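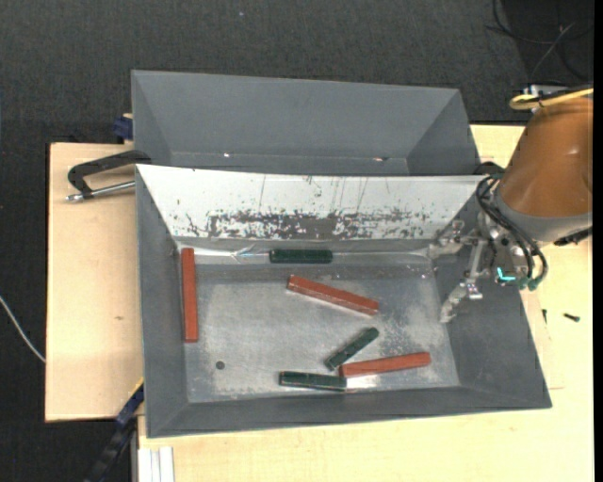
Figure 2. The picking cell at the Lesitz site, seen from the fixed camera.

3.2 Collecting the examples

The learning system needs two kinds of example: attempts in which the gripper closes on a block and lifts it, and attempts in which it does not. We gathered both in the same cell and with the same program, so that the only differences between them lie in the position of the blocks and the choice of grasp. The cell has two grey bins set one behind the other on a wooden table, with clamps at their left side (Figure 2). Blocks are moved one at a time from the front bin to the rear one. When the front bin has been cleared, the arm carries the blocks back and drops them from a height chosen at random, and the next round begins.

We used blocks of two colours, red and dark green. Colour plays no part in the task, and the system is never told which colour to pick. It was included because an earlier version trained on blocks of a single colour did badly when the colour was changed. All the blocks are long and narrow, so the angle of the gripper matters as much as its position. A grasp across the short side of a block usually holds. A grasp along its length usually fails, and one that catches two neighbouring blocks tends to lose both on the way up.

Each attempt is stored as one picture taken before the arm moves down, one taken after it has moved clear, the planned grasp point and angle, and the final opening of the fingers. An attempt is marked as a success if the fingers stop before they are fully closed and the second picture differs from the first at the grasp point. Both conditions are needed. The finger opening alone gave false successes when the gripper caught the rim, and the pictures alone could not tell a lifted block from one that had been pushed aside.

The bins were left in their worn state during collection. The floor of the front bin is bare, scuffed metal, and the light surface of its far wall is flaked along the bottom. Bright reflections appear on the metal and in the crease at the foot of that wall. In the first trials the Zostis block finder took some of these reflections for the edges of blocks and sent the arm to bare floor. We kept these attempts in the set as failures, as a system used in a working plant will meet the same kind of surface.

Collection ran for 12 days and ended on 23/11/2020. The cell was run without an operator except for restarts, of which there were 76. Most followed a block coming to rest against a sloping wall, where the planner could find no safe path for the lower finger. After 30 refused plans in a row the program stops and waits for the blocks to be moved by hand. Rounds that were interrupted in this way were kept up to the last complete attempt, and the rest of the round was thrown away.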